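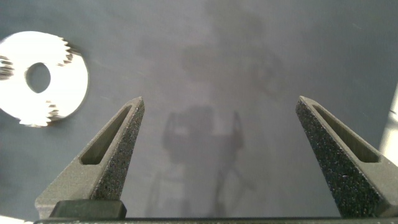
Gear cell notebook, January 6, 2026

Wrist view, segmentation

White plate clips to 255 at the current exposure. The mask comes back with a soft rim and the toothed sections merge into the smooth ones, so the ellipse fit drifts toward the bright side. Center hole is the better feature. Switched the plate pose to a fit on the hole only, rim used as a sanity check. Arm shadow on the gray surface passes the old background threshold; raised it and moved the shadow test ahead of the contour step.

Fixed in the Tulis config: exposure locked at 6 ms, auto gain off. Bukola Onuoha wants it scripted so a restart doesn't bring auto back. Agreed, not done.

Planner

Woteo still treats the plate as a solid disc. Approach paths for the third bevel gear get rejected at 14 mm clearance even when the peg is reachable. Replaced the disc with a ring mesh plus a cylinder for the peg. Plan time on the bench replay is now 78 ms. The cable loop is not in the collision model at all. Higinio Mendoza has a capsule approximation from October, branch name unknown, ask him.
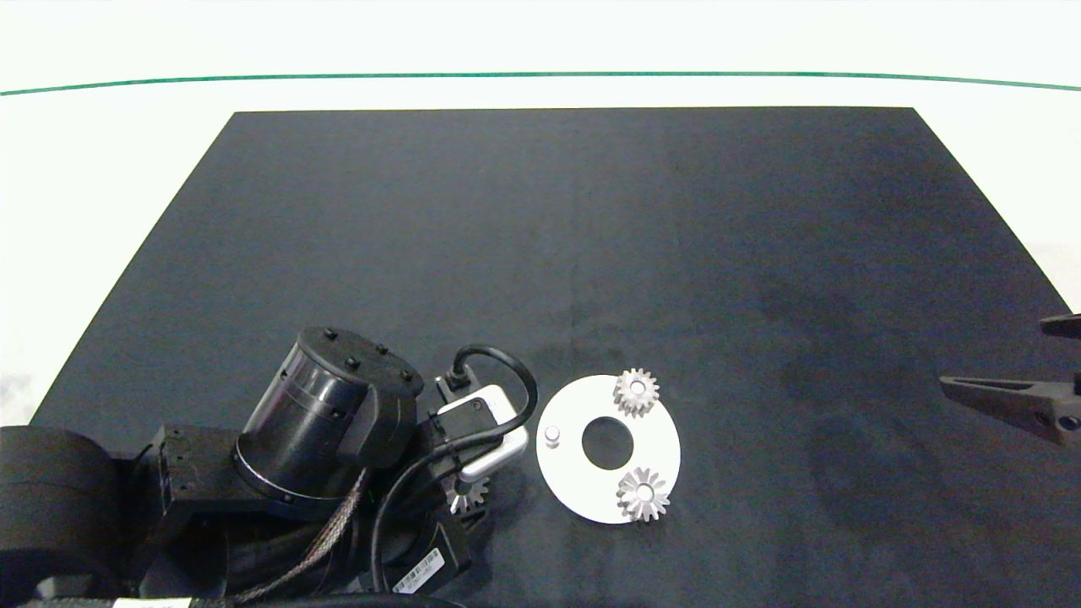
Head view: bevel gear in the gripper, two on the plate, peg near the left edge.

Open
- Hole fit vs. head camera pose: compare in base coordinates, log the offset
- Second tool at right of the mat needs a keep-out box
- Gear yaw about its own axis still unobserved in the grasp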